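The Pre-Baby Home Safety Check (Second Child Edition)

Done at 38 weeks, with a clipboard, by a woman who can no longer see her own feet. Comments are mine. Scores are pass, fail or "ask me in February".

1. Smoke alarms tested on every floor
Pass. Also tested: the dog, the toddler, next door's patience.

2. Cot bolts tightened, no gaps in the slats
Pass, second attempt. The Pomora cot comes with 40 bolts and one Allen key, and we own the bolts. Borrowed a key from my sister.

3. Mattress firm, flat and a snug fit
Pass. Firmer than ours, and I did consider swapping.

4. Car seat fitted and checked
Fail. It's in the car, facing the right way, and it wobbles. Booked in at the Tolport clinic fitting morning.

5. Stair gates, top and bottom
Top: pass. Bottom: the toddler opens it faster than I do. Marked as a fail, though he was very proud.

6. Hospital bag by the door, nobody likely to trip on it
Tripped on it. Moved it. Tripped on it again.

7. Route to the maternity unit driven in rush hour
Pass. 8 miles, over 40 minutes, one argument about the ring road.

8. Blind cords tied up out of reach
Pass in the nursery. The front room still needs a cleat.

9. Medicines and cleaning stuff locked away
Pass. I've already forgotten where the key is, so they're safe from me too.

10. Garage and spare room: sharp, heavy or springy things put up high
Ask me in February. 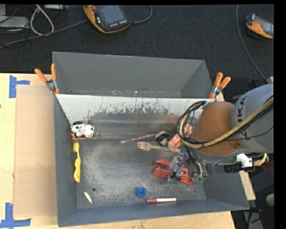

Item 10: grey bin with divider, orange-handled clamps at the sides.

11. Emergency numbers on the fridge
Pass. Midwife, labour ward, my mum, the curry house.

12. Room thermometer working
Fail. It read 93 in the nursery, then 158 when I tapped it. New batteries on the list.

Checked 21 November 2022. Recheck items 4, 5, 8 and 12 before the weekend, assuming I can still get up the stairs.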